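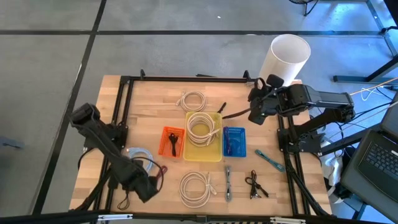 What's the best way to store spare cables? Coil each one loosely, fasten it with a reusable tie, and keep it in an open basket with others of the same sort.

I've been sorting out the cable drawer at home since Sunday, so this is a thread on what I did and what I'd do again. Most of it is dull. It has made finding a charger a lot quicker.

Start with everything out on one table. Wood or a folded sheet is fine, anything that won't get scratched by plugs. If you do it a handful at a time you end up making the same decision over and over.

Three baskets side by side worked for me. Charging in one, screens and sound in another, network and odds and ends in the last. One of mine is yellow and that's the charging one. Plastic is easier than fabric as the plugs don't catch on it.

Coiling. Let the cable fall the way it wants to go and follow it round. Don't wind it tight round your hand and elbow. The Jakero extension lead I'd been doing that to for years had a permanent twist and wouldn't lie flat under the rug.

Short cables don't need coiling. Fold them in half, then in half again if they'll go, and put one tie in the middle.

Ties: I bought a roll of the Trirnamico hook-and-loop tape and cut it to length. It says 1000 cm on the packet, which will see me out. Elastic bands perish and then stick to the cable, so I've stopped using them.

Labels go on near the plug, on a folded flag of masking tape. Write what it belongs to. 'Olness lamp' is useful – 'black cable' is not, there's always more than one.

Throwing out. I kept 2 of each common type and put the rest in a bag for recycling. Total that went: 33. I did check the Reuter printer lead before it went in, and it turned out to fit the radio as well, so that one stayed.

Anything with split covering or a bent pin goes straight in the bag. Don't tape it up and put it back.

Our tip takes cables in the small electricals bin, by the batteries. Yours may be different, the council website should say.

Someone asked about lids. I don't use them. With a lid on I'd put things on top of it, and then I wouldn't open it.

Still to do: the box under the stairs, mostly aerial leads. I'll add to this when I get to it, probably in February.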